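Tavel water tariff protests

The Tavel water tariff protests were a series of street demonstrations and sit-ins in the town of Tavel against a change in the price of household water. They began in January, after the town council approved a new contract with the utility operator Korix, and continued at intervals until the contract was amended.

Background

Water in Tavel was supplied by a municipal department until the network was leased to Korix. The lease, which runs to 2032, allowed the operator to replace the flat household charge with a metered rate and a fixed connection fee. The council published the new rates in a notice that gave 23 days for written objections. It received 173, most of them from the Eler district, where many homes share a single meter and the connection fee was to be divided among tenants by floor area.

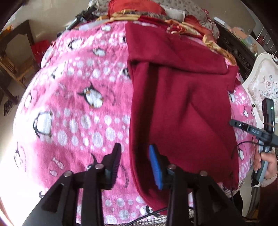

Opponents argued that the notice period was too short and that the method of dividing the fee had not been explained. The council replied that the period met the legal minimum. A request for a public hearing was refused on procedural grounds.

Course of the protests

The first march went from Eler to the council building and drew over 1000 people. It had been registered with the police as a standing assembly, and the change to a moving march led to a dispute over whether the permit remained valid. Police closed Tessier Bridge to traffic but did not disperse the crowd. Fines issued to the organizers were later withdrawn.

Later actions were smaller. They included a sit-in at the Korix billing office and a campaign in which households paid the old flat charge and withheld the difference. Korix sent reminders to these households but did not cut off supply during the dispute.

Organizers disagreed over the payment campaign, which exposed tenants to late fees.
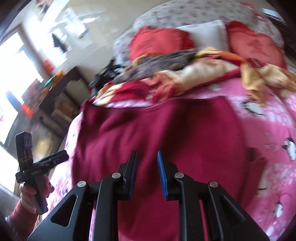 According to one Eler tenant, the late fees were a greater worry than the new rate, and many people on the same staircase paid in full while still attending the marches. The tenants' groups did not publish a figure for participation.

Outcome

The council and Korix agreed to an amendment that kept metered billing but removed the connection fee for shared meters. Late fees linked to the campaign were canceled. The length of the lease was not changed. A proposal to return the network to municipal control was put to the council separately and failed.

See also

Tessier Bridge
Local government in Tavel

Last edited 2025-10-19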